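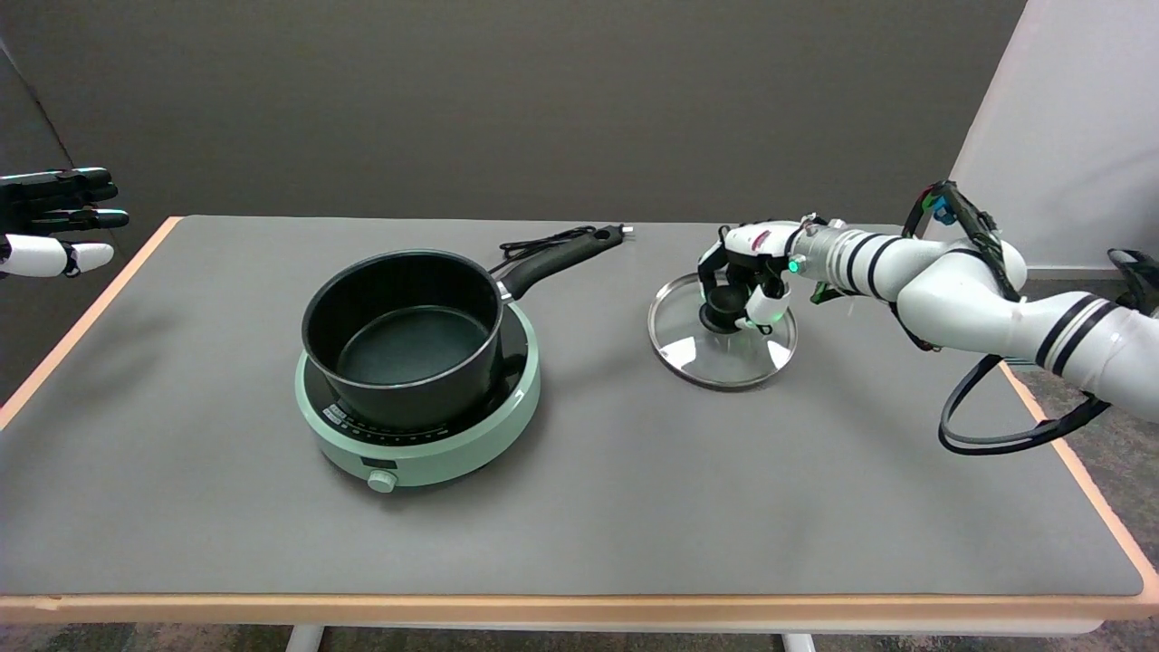
**Gumarent extends short-term appliance hire to tenants in Grulbridge**

GRULBRIDGE, August. Gumarent, the household equipment hire firm, has extended its short-term appliance service to all postcodes in Grulbridge. The service supplies portable cooking, heating and laundry equipment to tenants and landlords during kitchen refits, rewiring work and boiler replacement. Orders can be placed from Sunday.

The Grulbridge service operates from a new depot on the Brostura trading estate. The depot holds stock, carries out electrical testing and handles returns. Until now, orders from the town were filled from the company's Qian Road site, and the longer delivery run meant that a collection slot could not be offered on the same day as a drop-off. Both can now be booked together.

**Terms of hire**

The minimum hire period is 72 hours. The maximum is 51 days, after which the item must be returned for inspection or exchanged for a tested unit of the same type. Extensions within the maximum period can be made by telephone or through the customer account page up to noon on the final day of hire. No extension fee applies. The daily rate continues unchanged.

A refundable deposit is taken at the time of order. It is released once the item has been checked in at the depot. Normal wear, including light surface marking on hobs and hotplates, is not charged. Missing parts, cut cables and damage caused by use outdoors are charged at the replacement cost listed in the hire agreement.

Landlords with more than one property may open a trade account. Trade accounts are invoiced monthly and allow deliveries to be addressed to a named tenant. The landlord remains the hirer and is responsible for the return of the equipment. Letting agents acting for several landlords should open a separate account for each, as deposits cannot be moved between hirers.

**Equipment range**

The following categories are available from the Grulbridge depot:

- single and double portable hobs
- countertop ovens
- kettles and slow cookers
- oil-filled radiators and fan heaters
- compact washing machines with tap adaptors
- heated airers and dehumidifiers
- under-counter fridges

Gas appliances are not supplied. All items run from a standard 13 amp socket. Customers are asked not to connect heating or cooking appliances through an extension lead, and the depot does not supply leads with these items. Where a property is being rewired, the customer should confirm with the electrician which circuits will remain live and what load they will carry before placing an order.

Induction hobs need pans with a magnetic base. Customers without suitable pans can add a set of 2 to the order for a flat charge. Pan sets are cleaned and inspected with the rest of the equipment and are subject to the same return conditions.

**Testing and cleaning**

Each item is tested for electrical safety on return and again before dispatch if it has been in storage for more than a month. The test label shows the date, the result and the initials of the person who carried out the test. Items that fail are withdrawn from hire. Those that can be repaired go back into stock after a full retest, and the remainder are stripped for parts or sent for recycling.

Cooking equipment is degreased by hand. Washing machines are run through a hot service cycle and the filters are removed and cleaned. Fridges are wiped down, dried and stored with the door held open.

Ayane Maruyama, operations manager at Gumarent, said: "Most of our orders are placed by people who have been told their kitchen will be out of use and have only a few days to make arrangements. The depot puts the stock closer to them. It also lets us deal with a faulty item by exchange on the same round, where previously the customer had to wait for the next van."

**Delivery and collection**

Deliveries are made between 8 am and 6 pm. Customers receive a text message when the van leaves the previous address. Items are carried to the room of use on the ground floor, or to any floor served by a lift. Washing machines and fridges are delivered by a crew of two. Stairs can be included by arrangement if they are declared when the order is placed.

The driver will check that the item powers on before leaving. Plumbing connection is limited to fitting the supplied adaptor to a kitchen mixer tap. Permanent connection to a water supply or waste pipe is outside the service.

Packaging is reusable and should be kept for collection. Fridges must be emptied and switched off beforehand, and washing machines must be drained. Instructions for both are printed on the inside of the lid of the document wallet supplied with each item.

Existing customers with equipment on hire from the Qian Road site do not need to take any action. Their agreements remain in force and collection will be made by whichever depot is nearer to the delivery address.

**Notes to editors**

Gumarent hires household appliances to private customers, landlords and building contractors. Media enquiries should be addressed to Ayane Maruyama at the Brostura depot, Grulbridge. Price lists and the standard hire agreement are available on request.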